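Dicas de oficina | Robótica e software
Leitura: 6 min | 44 comentários | 315 partilhas

Abrir o frigorífico sem sustos: dicas de software para um humanoide na cozinha 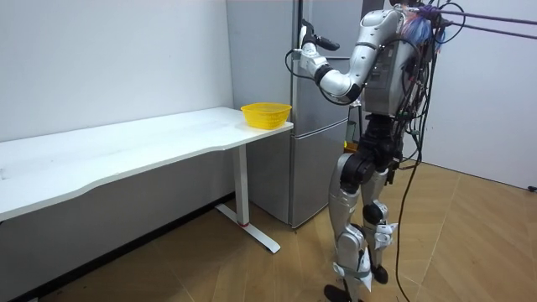 Equipa de Controlo e Perceção, Laboratório Drurkiveck

Quem já tentou pôr um humanoide a abrir uma porta de frigorífico sabe que é uma das tarefas mais divertidas (e mais ingratas!) que se podem escolher. Parece simples: ir à pega, fechar a mão, puxar. Depois começa-se a programar e descobre-se que a porta roda, que o íman da borracha resiste e larga de repente, que o aço escovado baralha a câmara de profundidade e que o robô tem de se manter de pé enquanto tudo isto acontece. Passámos boa parte de agosto de volta disto e juntámos as dicas que mais tempo nos pouparam.

1. Modelar a porta antes de modelar a mão

O nosso primeiro impulso foi afinar a preensão. Erro nosso! O que mais rendeu foi descrever bem a porta: onde está o eixo, qual o raio até à pega, para que lado abre. Com isso, a trajetória da mão é um arco e o planeador tem muito menos para adivinhar. Num frigorífico de duas portas, uma em cima da outra, convém tratar cada uma como um objeto articulado separado, com o seu próprio eixo e os seus próprios limites. No Lolleck, o nosso planeador de movimentos, isto são poucas linhas no ficheiro da cozinha, e a junta horizontal entre as portas serve muito bem de referência para acertar a altura.

2. Desconfiar da profundidade em superfícies metálicas

O prateado escovado é lindo na cozinha e péssimo na nuvem de pontos. Aparecem buracos, aparecem pontos atrás da porta, e a pega às vezes some-se por completo. O truque que adotámos é procurar primeiro a pega na imagem a cores (uma pega vertical dá uma linha comprida, muito fácil de segmentar) e só depois ir buscar a profundidade às margens, onde a leitura é mais estável. Ajustar um plano à porta inteira e projetar nele a pega também funciona lindamente.

3. Aproximar em duas fases

Levar a mão diretamente à pega dá vontade, mas vale a pena definir uma pose intermédia: braço levantado, cotovelo dobrado, garra no ar à frente da porta. Nessa pose corre-se de novo a deteção, corrige-se o alvo e só então se avança devagar. Usamos uma segunda fase curta, com velocidade reduzida e controlo de força ligado desde o início. Se a correção pedida for grande demais, o melhor é recuar e repetir a deteção.

4. Trocar posição por impedância no momento certo

Um controlador de posição rígido discute com a dobradiça, e a dobradiça ganha. Assim que a mão fecha, passamos para controlo de impedância: mole na direção do raio, mais firme ao longo do arco. A transição tem de ser suave. Se os ganhos mudarem de um ciclo para o outro, o robô dá um safanão que se sente até aos tornozelos. Uma rampa simples resolve, e fica tão mais bonito de ver!

5. Avisar o equilíbrio do que vem aí

Quando a borracha da porta larga, a força cai quase a zero num instante e o corpo, que estava a puxar, tem tendência para ir para trás. O módulo de braço e o módulo de equilíbrio têm de falar um com o outro. No nosso caso, o braço publica a força que espera fazer e as pernas preparam-se para ela. Antes disso tínhamos dois bons controladores que, juntos, se portavam muito mal.

6. Pôr os cabos no modelo de colisão

Um humanoide de laboratório anda com muito cabo às costas e ao longo do antebraço, e o planeador não faz ideia de que existem. Não é preciso simular cada um. Uns quantos cilindros largos atrás do tronco e um volume extra junto ao pulso já evitam as rotações mais aflitivas. Para os cabos que seguem pelo chão, marcamos uma faixa proibida no mapa dos passos, do lado de onde eles vêm. E limitem a rotação acumulada do tronco, por favor: dar a volta completa é ótimo para o robô e terrível para quem vai desenrolar tudo depois.

7. Tratar a bancada como obstáculo e como destino

Uma mesa comprida encostada à zona do frigorífico entra duas vezes no mapa. É obstáculo para as pernas e para o cotovelo, e é superfície de apoio para o que se tira lá de dentro. Se a borda for curva, um retângulo no modelo engana: ou se perde espaço útil ou se bate na esquina. Nós usamos o contorno extraído do próprio tampo. Um cesto amarelo de rede de plástico, como o que está na ponta da nossa mesa, é um alvo ótimo para a visão por causa da cor, mas atenção às paredes perfuradas, que deixam passar parte dos pontos de profundidade. Uma caixa envolvente fechada, calculada a partir da cor, resolve o assunto.

Ferramentas que ajudam muito

Gravar tudo, sempre, com o mesmo relógio. Usamos o Dimitriou para alinhar forças, juntas e vídeo numa só linha temporal, e a diferença na depuração é enorme: vê-se o pico de força, arrasta-se o cursor e lá está a mão naquele momento. Também guardamos cada tentativa com a versão do código e dos parâmetros, o que já nos salvou de várias discussões sobre «mas isto ontem funcionava».

Para experimentar sem o robô, o cenário de cozinha do Tultstead é um bom ponto de partida. Mudem o atrito da dobradiça e a força do íman a cada execução, com alguma generosidade. Os frigoríficos verdadeiros variam imenso.

A seguir queremos atacar a porta de baixo, que obriga a dobrar bem os joelhos e a repensar quase todas as poses intermédias. Se tiverem truques para isso, deixem nos comentários, que lemos todos!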